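# Reading Court Chronicles as Evidence

Handout for the second unit. To be read before the seminar on petition and praise.

## Scope of the unit

The first unit dealt with inscriptions on stone and copper. This unit turns to narrative prose written at or near a court, most of it composed long after the reigns it claims to record. Students will work with the Gridlow edition of translated extracts, which runs to 285 pages, together with the short glossary issued in July. The glossary should be brought to every session.

The chronicles discussed here are not treated as failed histories. Their authors knew how a record of dates and campaigns was kept, and several of them had access to temple accounts. They chose a different form. The task is to establish what that form allowed them to say, and to whom.

## Terms used in this handout

**Chronicle** refers to any continuous prose account organized around a ruler or a line of rulers. It does not imply year-by-year arrangement.

**Eulogy** refers to the formal praise passage, in verse or in elevated prose, which may stand alone or be set inside a chronicle.

**Patron** refers to the person for whom the surviving version was made. The patron is often not the king described in it, and the gap between the two may be several generations.

**Recension** refers to a distinct version of a text. Two manuscripts with minor copying differences belong to the same recension.

## The problem of the late source

A governor whose grandfather received his land from an imperial court has good reason to describe that court as splendid. When the empire has gone, the description becomes more useful still, for there is no longer a living emperor to contradict it. Much of the prose from the southern successor states was written in this situation. The old capital appears in it as a place of perfect order, with loyal ministers, full granaries and a king who walks the streets at night in disguise to hear what his subjects say.

The disguised king should be read with care. He appears in Sanskrit story collections, in Persian tales and in village drama, and his presence in a chronicle tells us little about the habits of any one ruler. What repays attention is the matter he overhears. Complaints about revenue officers, disputes over tank water and the grievances of weavers vary from text to text, and they often match the concerns of the author's own decades.

Wian Kruger has argued in his seminar papers that such passages were read aloud to patrons as a form of advice. Siyabonga Modise takes a more cautious view and holds that we know too little of performance to be certain. Both papers are in the course reader, and students are expected to have formed an opinion on the disagreement.

## Numbers in the chronicles

Figures for armies, elephants and gifts are rarely to be taken as counts. One extract in the reader gives a provincial lord 2,000 horsemen at the opening of a campaign and the same number at its close, after two battles and a siege. The number marks his rank. A second extract lists 154 villages granted to a temple, and here the case is different. The villages are named, their boundaries are given, and many can be placed on a modern map.

A useful working rule is to ask whether the author gains anything from precision. A list that could be produced in a dispute over land was likely to be kept with some care — a list of slain enemies was not.

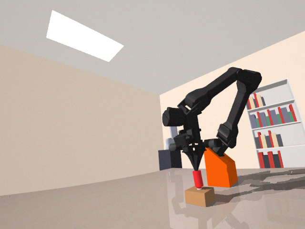 ## Preparation for the seminar

1. Read extracts three to six in the Gridlow edition, with the notes.
2. Choose one passage in which a ruler receives a petition. Identify the petitioner, the request and the outcome.
3. State who the likely patron of the surviving version was, and on what grounds.
4. Write a commentary of no more than two pages. Commentaries are limited to eight footnotes.

Quotations should follow the spelling of the printed translation. Where a term has been left untranslated by the editor, it should be left untranslated in the commentary as well and explained once in a note.

Commentaries are to be handed in at the start of the seminar. Requests for an extension must be made in writing to the course office before that session.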